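Home | About | Programs | News | Contact

Print this page | E-mail this page

FOR IMMEDIATE RELEASE
14/08/2022

Storklow Community Kitchen Opens Sign-Up for "Toma," a Fruit and Vegetable Table for Young Cooks

STORKLOW – Children who have never been handed a whole mango and asked what they would do with it are about to get their chance. Storklow Community Kitchen is opening sign-up for Toma, a free cooking course for ages five to nine that starts with fruit, vegetables, plates in different colors and a cutting board, and doesn't go near a stove until the second half.

The course grew out of a trial run in January, when 30 children came through the kitchen over two weeks of after-school sessions. The trial was meant to be a soup class. By the second afternoon the soup had more or less been forgotten and the children were busy sorting the produce, smelling it, trading it and arguing over which plate it belonged on. So the teachers threw out the soup plan and built a course around the sorting!

"We had a girl who would only eat white food, and she spent a whole afternoon in charge of the green plate," said Solange Penner, who leads the children's program. "She took that job very seriously. She did try a slice of what was on it in the end, and then she went back for another."

Each Toma session begins the same way. The plates go in a row along the far side of the table, the cutting board goes close to the cook, and everything that is going to be eaten that day gets a good look before anyone picks up a knife. Children say where each thing goes and the group talks it over. Then comes washing, peeling and cutting, with small serrated knives and an adult at each table, and after that everybody sits down and eats.

The course also covers the parts of cooking that tend to get skipped with children: wiping down the board between foods, keeping peels in one bowl, putting the plates back where the next group can find them. Harpreet Cloutier, the kitchen's director, is especially pleased about that.

"They love the clearing up, and I did not see that coming," Cloutier said. "We bought a second set of dishcloths halfway through the trial. If a six-year-old wants to wipe a table twice, I'm certainly not going to stop them."

Produce for the new season will come from Trametti, the market on Jatevach Street, which has agreed to set aside a box for every session. What goes in the box will change with what is good that week. Tanveer Chaudhry, who runs the fruit counter, plans to slip in one thing each time that the children are unlikely to know by name, and he has asked for a report back on how it went down.

Toma has room for 98 children across the season, in small groups, with morning and afternoon places. There is no charge. Families who would like to contribute can buy a produce box for another group, and the kitchen hopes to have 200 boxes covered by the time the season ends. Aprons are provided. Please tell the kitchen about any allergies on the sign-up form, including mild ones, so that the box can be packed to suit.

A small recipe booklet goes with the course. It was put together by Consuelo Jaramillo and has plenty of blank space for drawing, because the children in January drew all over the first version anyway. A run of 300 copies is being printed, and any left over will be on the shelf by the kitchen door, free to take.

Sign-up forms are available at the front desk and at the Trametti checkout. Places are given in the order forms come in, and brothers and sisters can ask to be put in the same group. Parents are welcome to stay, and to eat.

Press visits can be arranged for any session. Reporters should come hungry and wear shoes they don't mind getting juice on. A picture of the table, with a mango-shaped fruit, watermelon and the colored plates, follows.

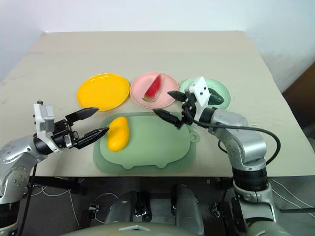
Press Contact

Ikhsan Santoso
Press and Outreach
Storklow Community Kitchen

Interviews with teachers can be arranged in English or Spanish. Please ask ahead of time if you would like to speak with families.

Print this page | E-mail this page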